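Gripper Swap Questions, Answered (mostly)
Wendon bench notes, last touched in May

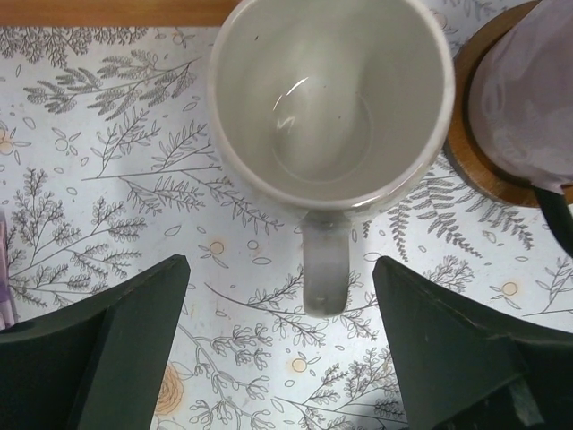
Which gripper should I start with if I've never swapped one before?
Start with a plain two-finger parallel one. I know the five-finger hands look like a lot more fun, but you'll spend your first month chasing cable problems and learn very little about grasping. Two fingers, one motor, one number to tune. You can get fancy later.

Why do you test so much with mugs?
I love a mug! It gives you a handle, a rim and a curved body, so you can try three very different grabs on one cheap object. Handle grabs are my favorite for comparing fingers, since the approach has to be lined up pretty well before you close. Come in a little rotated and one finger touches first and shoves the whole thing sideways.

Which grippers have you compared so far?
Two that I'd talk about in public: the Prasbridge and the Drekanlow. The Prasbridge closes faster and has a nicer mounting plate. The Drekanlow is slower and kind of grumbly, but it holds position better once it's closed, and its fingertips come off with two screws. I keep going back to the Drekanlow for anything with a handle.

How many tries do you run before you pick a winner?
My last round was 400 grabs per gripper, same arm, same controller, same object list. I used to stop at 41 (don't ask, it was a Wednesday and I wanted dinner) and the results flipped on me the next time I ran it. If you've got the patience for 1000, go for it.

Do I need a camera on the wrist?
For handles, I'd say so. An overhead camera loses sight of the fingers right when you care the most. With the wrist view you get both fingertips and the thing you're reaching for together, all the way down. Mount it so the tips show up in the bottom of the picture even when the gripper is wide open.

Does a patterned tablecloth mess up the vision?
It can. Thin line drawings gave my old edge detector fits, and it would happily find "handles" in the leaves. The newer model from the Quansah package copes much better. Test on a plain surface first, then switch to a busy one and see how much your numbers drop.

What about the controller?
I run the Quansah one for everything so the comparison stays fair. Whatever you use, write down the closing speed and the force limit every single time. I lost a whole weekend of runs because I'd changed the force limit and forgotten.

Can I get your log files?
Sure, send me a note through the Wendon contact form and tell me which gripper you want. They're messy.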